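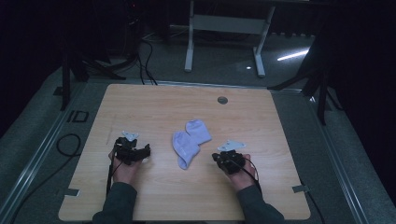
Notes on getting from Odamov airport to the Radebe ferry with carry-on only. Thread. Fares and times are as I found them on this trip.

1/ The airport has two exits on the arrivals level. The shuttle leaves from the left one, stop C. Stop A is signed "Harbor" but that bus goes to the freight harbor, and there is no passenger terminal there.

2/ Shuttle fare is 5 each way, paid to the driver. Cards work on the newer buses. On the older ones the reader is mounted but switched off, so carry coins.

3/ Ride time is 27 minutes on paper. I have done it four times and the only late one was the early evening run, which sits at the rail crossing south of Stornska until two trains have gone through.

4/ If your flight lands after 10 pm, forget the ferry. The last sailing is gone. Stay in Stornska, which has two guesthouses within walking distance of the shuttle stop, and take the first boat out.

5/ Ferry operator is Javance. Book on their site, not at the kiosk. Same fare, but the kiosk only sells the sailing that is currently boarding, so you cannot use it to hold a seat for later in the day.

6/ Luggage rule on the ferry: one bag up to 14 kg inside the cabin, everything else goes in the cage on the aft deck. The cage is covered but open at the sides. Put electronics in the cabin bag.

7/ They do weigh. The scale is at the foot of the ramp and a second bag strapped to the first counts as one item. I watched a man argue this for the whole boarding period and he still paid the surcharge.

8/ Seats are unreserved. Port side has the view of the islands outbound. Starboard is out of the wind and has the power outlets – take starboard if you need to work.

9/ Boarding closes 10 minutes before departure and the gate is a real gate. Keabetswe Nkuna, who I was traveling with, went back for water and had to take the next boat.

10/ Food on board is tea, instant noodles and one kind of sandwich. The bakery across from the Stornska stop opens before the first shuttle and is cheaper.

11/ On the Radebe side there are no taxis at the pier. The minibus waits for the ferry and leaves when full. If you are last off the boat, expect to wait for the second run.

12/ Off season: from October the midday sailing is dropped and the shuttle goes hourly. The connection still works but the margin at the terminal gets tight if your bag was checked.

13/ Correction to 5, thanks to Oluwatosin Tamuno: the kiosk also changes existing bookings to a later sailing, free, once per ticket. The site charges for the same change.

14/ Someone asked about bikes. They ride in the cage with the bags, front wheel off, and need their own ticket. The shuttle does not take them at all, so you would be riding to the terminal from the airport. The shoulder is paved as far as Stornska and gravel after that.

15/ Timetable I used is the one valid from May 12, 2019. The PDF on the airport site is the previous one, and its first shuttle time is wrong.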